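Submitted for the Workspace Practice unit, Gristano campus. Group report, final version, June.

# Does a dish rack belong on a workbench?

## 1. Why we did this

The project started with a handout. Everyone in the unit got the Mullulus guide to shared benches in the first week, and page two says that open racks "encourage return behaviour". It gives no source for this. It also recommends a kitchen dish rack as a cheap organiser for tape, cable and hand tools, with a cheerful drawing of one full of neatly filed rolls.

Our group didn't believe it. A dish rack is shaped for plates. Plates are thin, they are all much the same, and they want to stand up and drip. A roll of tape is fat, comes in several widths and has no need to drip. We suspected the rack would look tidy for a day and then turn into another place to dump things, only with holes in the bottom.

The other candidate was a shallow cardboard tray, open at the top. It cost nothing. It was also what people were already using, so we thought it deserved a proper hearing before anyone spent the unit's money at Dokico, the homewares shop most of the class was sent to.

The question we settled on was narrow: for tape, on one bench, used by a lot of people who don't talk to each other much, is a dish rack any better than a cardboard tray?

## 2. What was on the bench

The bench is in the Kim Building, against a pale green-grey wall that has been scuffed for as long as any of us have been enrolled. The top is black. We kept three containers on it:

- a black dish rack with a slatted floor and a row of uprights along the back
- a shallow brown cardboard tray with no lid, to the right of the rack
- a clear plastic case at the back left, for small parts

The case wasn't being tested. It was there before us and it stayed because taking it away would have annoyed everybody. We mention it because it matters later.

At the start the rack had nothing in it and the tape lived in the tray. We wanted to see the habit people already had before offering them a different one.
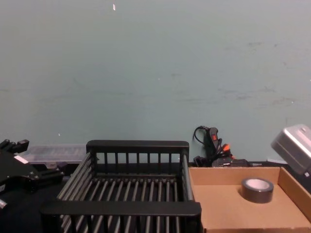 ## 3. Method, such as it was

The bench was shared by 18 students. The trial ran for nine weeks, split into three stages.

1. **Tray only.** Tape goes in the tray. The rack is there but no one is told to use it.
2. **Rack only.** A note asks people to put tape in the rack. The tray is left for offcuts.
3. **Free choice.** The note comes down and people do what they like.

A paper sheet was clipped beside the bench. Anyone returning a roll was asked to tick which container they had put it in and whether they had to move something else first. We ended up with 137 ticks we could read. The sheet had plenty of others we couldn't, including one corner that had been used to work out somebody's share of a pizza.

We should be plain about how weak this is. People who fill in a sheet are probably the same people who put things away. Those who walk off with the tape are not on the sheet at all, and they are the ones the Mullulus guide claims to be able to reform. We tried to make up for it with an end-of-day look at the bench, but one member of the group always had the late class and some of those checks were skipped. Where a check was skipped we left a blank and did not guess.

We also measured the reach. From where most people stand, the middle of the rack is roughly 400 mm from the front edge of the bench. The tray is no further away, only off to the right. Neither container had an advantage there, which was a relief, as it's the first thing a marker would have asked.

## 4. Results

### 4.1 The tray stage

The tray did better than we expected and better than the guide says it should. Rolls went into it. They went in badly, at any angle, and got shoved to the back, but they were in it at the end of the day more often than not.

The complaints were about finding things. With only one roll in the tray there is no problem at all. Once a few have been dropped in, the wide ones hide the narrow ones and you have to pick rolls up to look at them. A flat floor gives you no order. It does give you somewhere to rest your hand while you hunt for the end of the tape, and two people wrote that on the sheet without being asked.

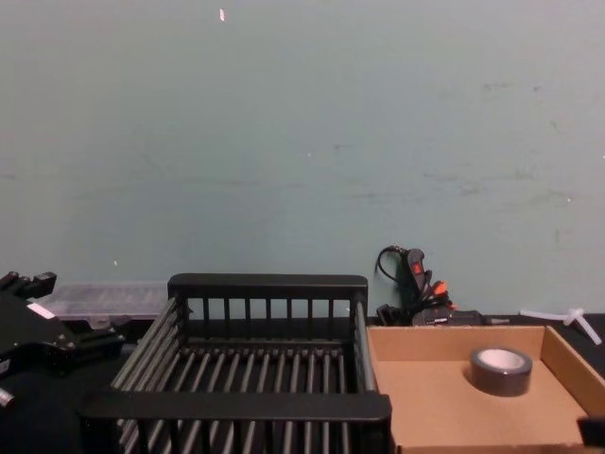

The rack drew almost no interest during this stage. One or two people admitted they thought it was drying. It took up the best part of the bench, and its front rail sits right where you'd like to lean your forearm. If open storage really pulled people in by being open, we would expect at least a few rolls to have wandered over there. The sheet shows none, and the end-of-day checks we did carry out show none either.

### 4.2 The rack stage

Once the note went up, tape went in the rack. We don't think this says anything about racks. It says people will follow a note for a while.

What they did with it was more interesting. Hardly anyone filed the rolls upright in the slots as in the drawing. Wide rolls were laid across the top of the slots, flat, and left there. Narrow rolls could be stood up, but they leaned, and someone always straightened them by laying them down. By the second week of the stage we had a tray made of bars: the same pile in a more expensive container.

There were two real gains. Colour and width were easy to see from the side, because the walls are open. And nobody dropped offcuts and scraps into the rack, or if they did the scraps went through, so it never built up the layer of fluff and backing paper that the tray gets. One of us argues this is a benefit. The rest of us point out that the fluff was then under the rack, where it was harder to sweep.

Around this time we also tried a black cloth over the bench, on the theory that it would stop things sliding. It made no difference to where the tape went. It creased, it picked up lint, and it hid small dark parts completely.

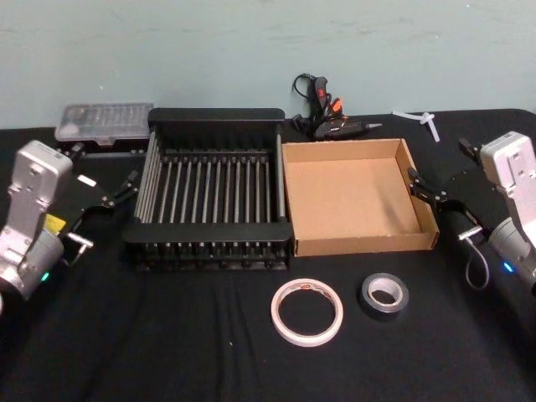

*Rack on the black cloth, with the clear storage case in the back-left corner.*

### 4.3 The free-choice stage

We had hoped for a winner. With the note gone, the tape split between the two containers in a way none of us predicted, and we're still not certain it was more than chance.

Packing tape tended to end up on the rack. The darker, general-purpose rolls tended to end up in the tray. Nobody had suggested this. Our best guess is that packing tape is grabbed quickly, used and put down again, and the top of the rack is simply the nearest raised thing. The dark rolls are used for longer, with the work held still, and get put down to the right when the job is finished.

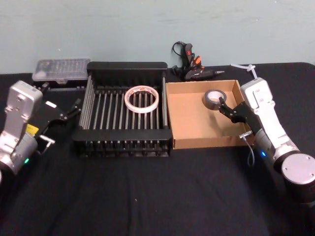
A duller explanation is that whoever put the first roll back each morning set the pattern and everyone else copied. We can't rule that out from our sheet. If we ran this again we would clear both containers every night and put the rolls in a neutral place, such as the floor.

The rack scored slightly worse on the question about having to move something first. That surprised the one person in the group who had been defending it. A roll lying across the slots blocks all the slots beneath it, so a single lazy return spoils the thing for the next person. In the tray a lazy return only costs you the space the roll is sitting on.

## 5. What we think it means

We don't think the rack "encourages return behaviour". We saw people return tape to the tray when the tray was what they knew, to the rack when they were told to, and to both when they were left alone. The container seemed to matter less than whether there was an obvious place at all.

The clear case at the back is the awkward evidence against our own conclusion. It stayed in order for the whole trial. It has a lid, it has compartments, and it is the least convenient thing on the bench to put something away in. According to the guide it ought to have failed. Perhaps small parts are just a different kind of object and people feel worse about losing them. Perhaps a lid slows you down long enough to think. We did not set out to test this and we would be making things up if we said more.

The guide's drawing, for what it's worth, shows narrow rolls all of one width. With rolls like that a dish rack might do very well. We haven't come across a bench that has them.

## 6. Recommendations

- Keep the cardboard tray for tape. Replace it when the corners go.
- Don't buy more dish racks for the benches. The one we have is fine for flat things such as sheet offcuts, clipboards and sanding blocks, though we only tried the clipboards.
- If packing tape keeps turning up on the rack, leave it there. Moving it back to the tray every afternoon is a job no one will keep doing.
- Take the cloth off.
- Ask whoever puts out the Mullulus guide where the line about return behaviour came from. We wrote to the address on the back page in May and have had no reply.

## 7. Problems with this report

The missed checks are the worst of it. We also changed two things at once when the cloth went on, and we should have waited for the rack stage to end. The tick sheet didn't ask which roll was being returned until the free-choice stage, so anything we say about types of tape before that comes from memory and from the margins of the sheet.

The sheets are in the folder handed in with this report, pizza sums included.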